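Jul 21, 2021
By Divya Unnithan

The Killdale Youth Council Voting Kit grew out of a long June spent listening to teachers and youth workers who wanted children to have a real say, and who were tired of cutting up cereal boxes to make it happen! Each kit serves up to 228 young voters and comes with five folding booths, a lockable ballot box and 280 blank ballots – plenty of spares for the little ones who change their minds halfway through.

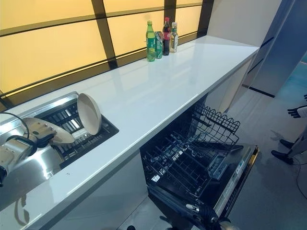
The guidebook, written by our friends at Timmermans, runs to 19 short chapters and covers everything from nominating candidates to chairing a first meeting (my favorite is the one on losing gracefully). It also explains a child's right to be heard in words an eight-year-old can read aloud.

Booths fold flat and fit in an ordinary closet. Extra ballots are sold separately, and larger councils may prefer the Prirel edition, with its second ballot box and picture ballots for children who aren't reading yet.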